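On Monday, Annick Leclerc wrote:

> We have over 200 episodes of the marker task. Is that enough to start training, or should we keep going?

Annick,

Keep going, please. Ebuka wants 2000 before the first full run. Until then:

- Move the pens and markers between episodes.
- Write down the operator for each batch. Olanrewaju's have no name on them.
- Leave failed grasps in and tag them.

Wrist view first, then two from the fixed camera:

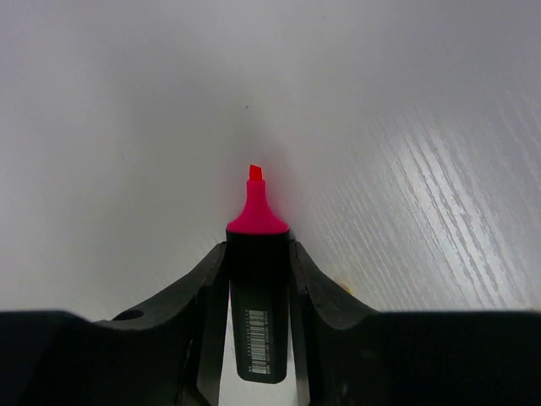
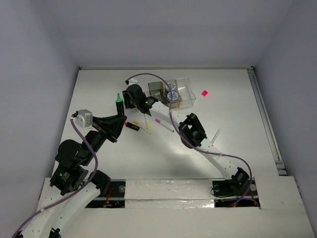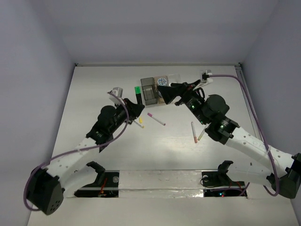
I can take the next 20 episodes myself if Ashley needs the afternoon. Episode 1318 in the old set has a bad timestamp, so skip it when you merge.

Oluwatosin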